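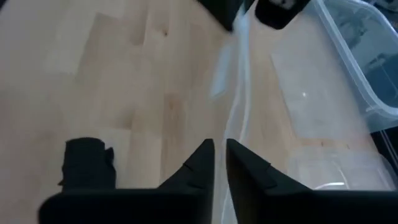
Caixas transparentes e o custo de ver tudo

A recomendação corrente em matéria de arrumação doméstica é comprar caixas de plástico transparente, de preferência retangulares e da mesma série. O argumento é conhecido: vê-se o conteúdo sem abrir, dispensa-se a etiqueta, poupa-se tempo. Concordo com a primeira parte. As outras duas merecem reservas.

A transparência só informa quando a caixa está à altura dos olhos e pouco cheia. Numa prateleira alta vê-se o fundo; numa pilha vê-se a face lateral, ou seja, a primeira camada de objetos encostada à parede. Cabos, parafusos e pilhas misturados numa caixa transparente continuam misturados. A etiqueta faz falta na mesma, e no plástico liso descola mais depressa do que no cartão.

Há também a questão do formato. Duas caixas de tamanhos próximos, mas não iguais, são o pior caso: não empilham bem, as tampas não são permutáveis e a diferença de volume raramente justifica o segundo modelo. Ataahua Merrick, que mantém o catálogo de acessórios da Prellum, defende que uma casa deveria ter no máximo dois tamanhos, um com o dobro do comprimento do outro. Parece-me a regra mais útil que li sobre o assunto. No meu caso, passei de cerca de 28 caixas para 24 e recuperei uma prateleira inteira.

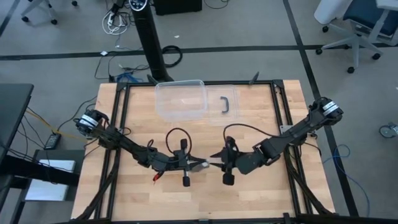 O segundo ponto é a triagem. Quase todos os guias mandam esvaziar o armário para o chão e separar aí. Discordo. O chão obriga a trabalhar dobrado e convida a espalhar; uma mesa de madeira, quadrada e rematada nas bordas, impõe um limite físico ao que se tira de cada vez. As caixas vazias ficam na margem mais afastada, os objetos passam pelo meio, e o que não couber espera pela ronda seguinte. O método é mais lento por lote e mais rápido no total, porque quase não há objetos manuseados duas vezes.

As peças soltas — pegas, ganchos, suportes — devem ter uma caixa própria desde o início, mesmo que lá dentro fique uma só. Deixá-las para o fim significa metê-las onde houver espaço, e meses depois ninguém sabe a que pertencem.

Quanto às folhas e sacos de plástico das embalagens, guardo os inteiros, dobrados, e descarto os restantes no próprio dia. No chão de madeira clara, uma folha translúcida quase não se distingue e escorrega debaixo do pé.

Em agosto voltei a medir as prateleiras e mantive os dois tamanhos. A próxima compra será de tampas.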